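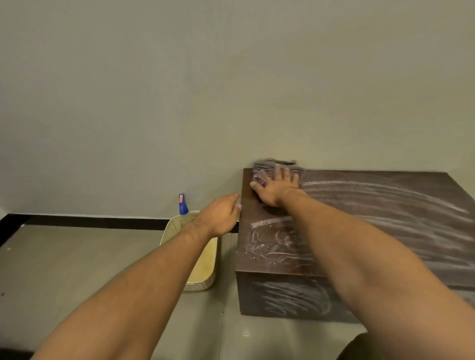

Wood grain is the pattern of lines you can see on a piece of wood after it has been cut. It comes from the way the tree grew. You will find it on doors, spoons, pencils and floorboards, and it isn't the same on any two trees. On a pale wood it can be faint. On a very dark one, like the deep brown box on the tiles, it can still show through a slight shine, even with white streaks swirled across the top. To understand what the lines are, you have to start inside a living tree.

What is inside a trunk?

A tree trunk is made of layers. On the outside is the bark, which protects the tree from weather, insects and hungry animals. Under the bark is a thin layer called the inner bark. It carries sugary food down from the leaves to the rest of the tree.

Next comes a layer so thin that you could easily miss it. It is called the cambium (say "KAM-bee-um"). This is the part that makes the trunk grow fatter. It adds new bark on its outer side and new wood on its inner side.

The newest wood is called sapwood. It is full of tiny tubes that carry water up from the roots. As the tree gets older, the tubes in the middle stop carrying water and fill up with other substances. This older wood is called heartwood. It is often darker than the sapwood and it helps to hold the tree up.

If you could look at the tubes under a microscope, they would look like a bundle of drinking straws. Most of them run up and down the trunk. When people talk about "the direction of the grain", they mean the direction the straws are pointing.

How rings are made

In places with cold winters, trees do not grow at the same speed all year. In spring they grow quickly and make wide tubes with thin walls. This wood usually looks pale. Later in the summer they slow down and make narrow tubes with thick walls, and this wood usually looks darker. In winter they stop.

One pale band and one dark band together make one ring, and one ring is usually one year of growth. A tree that is 100 years old should have 100 rings near the bottom of its trunk. Higher up there are fewer, as the top of the tree is younger than the bottom.

In the woods at Nollside there is the stump of an old oak that blew down in a storm. Vinzenz Rüegg, a forester, sanded it smooth and counted 431 rings with a pin and a magnifying glass. Some were wide, from years with plenty of rain. Others were as thin as a sheet of paper — those were dry years, or years when caterpillars had eaten most of the leaves. 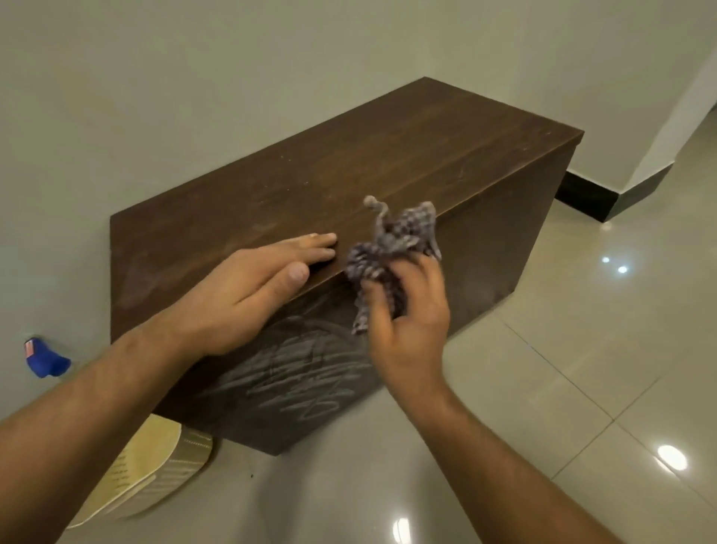 Reading time: 4 minutes

From rings to lines

So why don't you see circles on a table? It depends on how the log is cut.

Think of a stick of rock from the seaside. If you cut straight across it, you see the pattern in the end. If you cut it lengthways, you see long stripes. A log works in the same way. Cut across and you get rings. Cut along its length and the rings turn into lines.

If the saw goes through the middle of the log, the lines on the board are nearly straight. If it goes closer to the outside, it slices through the rings at a slant and you get tall pointed arches. Carpenters sometimes call these "cathedrals".

Knots are the round dark patches that interrupt the lines. Each one is the bottom of a branch. The trunk kept growing and closed around the branch, and the grain had to bend to get past, a bit like a stream going round a stone.

Why does it matter?

Wood splits much more easily along the grain than across it. Anyone who chops firewood stands the log on its end and brings the axe down between the "straws". A wooden ruler has its grain running from end to end. If it ran from side to side, the ruler would snap very easily.

Wood also changes size. In damp air it swells and in dry air it shrinks, and it moves far more across the grain than along it. Old doors can stick in wet weather for this reason.

Is it always real?

No. Some furniture is made from pressed wood chips with a patterned sheet on top. To check, find a corner. In solid wood, the lines on the top should match up with what you see on the end. In a printed pattern they often stop at the edge, and you may spot the same knot twice.

Words to remember

Cambium: the thin layer where a trunk grows.
Sapwood: younger wood that carries water.
Heartwood: older wood in the middle.
Knot: the place where a branch was joined to the trunk.

Nature > Trees and Plants > Wood Grain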